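Rankin will leave early access on PC with a rebuilt save system, a new renderer path for older cards and 39 missions. The release covers Windows only. We spoke to Anouk Smits, technical lead at Merley, about what has changed in the code since the last public build.

The save system came first. Earlier builds wrote the full state of a map to disk at every checkpoint, and late missions could produce files of 630 MB. "We were storing things the game could work out again by itself," Smits said. "Terrain, for example. Now we store the seed and a list of changes." Old saves will load, but the game converts them on first start and keeps the original in a separate folder.

Merley also replaced the job scheduler. Rankin used to run pathfinding on a single thread, so large battles stalled whenever many units received orders at once. The new scheduler, which the studio calls Tronitora, splits the work over as many as four threads. Smits said the limit is deliberate. "Past four we lost more time to locking than we gained. We may look at it again after release."

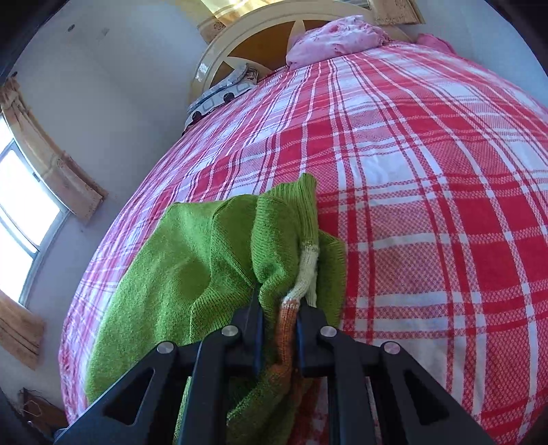
On graphics, the DirectX 11 path stays in and remains the default. A Vulkan option is in the launcher, marked as experimental. Smits recommends it for players whose processor is the bottleneck. "If your card is the slow part, you will not see much difference," she said. Shader compilation now happens at the first launch and can take several minutes on a hard drive.

The bug tracker listed almost 272 open issues when the team froze features. Smits would not say how many are left, only that crashes and lost saves were handled before anything else. Known problems at launch include incorrect scaling on ultrawide monitors and a sound dropout when the output device is changed during a mission.

Mod support is planned for a later patch. The map editor, Prarik, is already used inside the studio, but its file format is still changing. "I don't want people to build a map in September and find it broken by the next update," Smits said. The editor will be a free download for owners of the game.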